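Home | Contents | Chapter 4 | Chapter 5 | Chapter 6 | Glossary

Chapter 5
Serving Drinks from a Dispenser

Hot and cold drinks make up a large part of the work in any dining room, hotel breakfast area or meeting space. Much of this work is done with dispensers. A dispenser holds a drink in bulk and lets it out one cup at a time, and a person who has never seen one before can usually work it without help. The person who sets it up, fills it and cleans it needs to know more.

This chapter covers countertop dispensers for coffee, tea and juice. Large plumbed-in machines are left for Chapter 6. By the end of the chapter you should be able to name the main parts of a countertop dispenser, choose a suitable cup, set up a self-service table, and clean the parts that come in contact with the drink.

5.1 The parts of a dispenser

Countertop dispensers differ in size and finish, but most are built along the same lines. The body holds the drink. Near the bottom of the body is the outlet, which may be a tap, a lever or a push piece. Below the outlet there is room for a cup, and under the cup there is often a tray with a grate over it.

The grate and tray are easy to overlook. Drips fall through the slots and collect below, which keeps the table dry and gives the cup a level place to stand. A tray that is not emptied will overflow, and old coffee or juice left in it soon begins to smell. At the Istthorpe training kitchen, students check the tray every time they check the level of the drink.

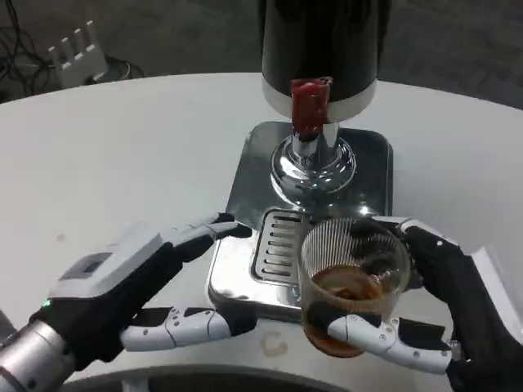

Figure 5.2 A tall black dispenser on a round white table, with a slotted drip grate and a ribbed plastic cup.

Clear cups let the server see how much has been poured. Ribbed walls stiffen a thin cup, so it gives less when it is picked up. Thin plastic cups are suitable for cold drinks only unless the maker states otherwise. For coffee and tea, use paper cups made for hot drinks, or china.

Do not fill a cup to the brim. Leave a gap of 2 centimeters at the top of a large cup, and a little less in a small one. Guests will be walking with the drink, and many will add milk.

5.2 Placing the dispenser

Set the dispenser on a firm, level table. A round table can be reached from several sides, but the outlet faces only one way, so decide first where the line will form. Cups go before the dispenser and milk, sugar and lids go after it. Keep cables away from the place where guests stand.

For a meeting of 100 people, plan on more than one serving point. A single outlet may take up to 10 seconds to fill a cup, and a line builds quickly when everyone comes out at the break.

Key terms: body, outlet, drip tray, grate, serving point

Before you read on, find a dispenser in your own school or workplace and make a simple drawing of it. Label each part listed above. You will need the drawing for the cleaning exercise in Section 5.4.

Comments (2) | Shares (5)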